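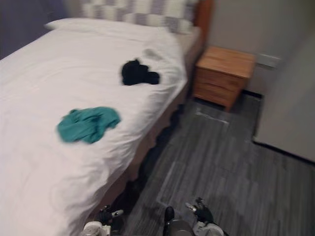 Trestwood Hand-Crank Pasta Machine, Six Months In

I bought the Trestwood in November to replace an old Gullitz whose rollers had stopped closing evenly. It has been used most weekends, mostly for egg tagliatelle and lasagna sheets, with a few batches of ravioli.

My usual dough is 300 grams of flour and three large eggs, rested for half an hour under a bowl. The Trestwood takes it well. There are seven settings on the dial, and I stop at six for tagliatelle and five for lasagna. Setting seven is thin enough for filled pasta, but the sheet needs plenty of semolina or it sticks to itself.

The rollers are smooth and the crank doesn't slip out the way the Gullitz one did. The clamp is the weak part. It opens to 53 millimeters, which fits my counter, but it works loose after four or five sheets and has to be tightened again. I now put a folded dish towel under the foot and that helps.

The cutter comes as a separate piece that hooks on the back. The wide side cuts cleanly. The narrow side leaves some strands joined, mostly when the dough is a little soft, so I let the sheets dry for ten minutes first.

Cleaning is a dry brush and nothing else – no water, no dishwasher. The manual says so twice. Crumbs do collect behind the scrapers, and a wooden skewer gets them out.

My neighbor has the De Luca, which weighs more and stays put better. It also costs a good deal more. For two to four people I would buy the Trestwood again. For bigger batches I'd look at something with a motor.

Four stars out of five.

Tipene Wihongi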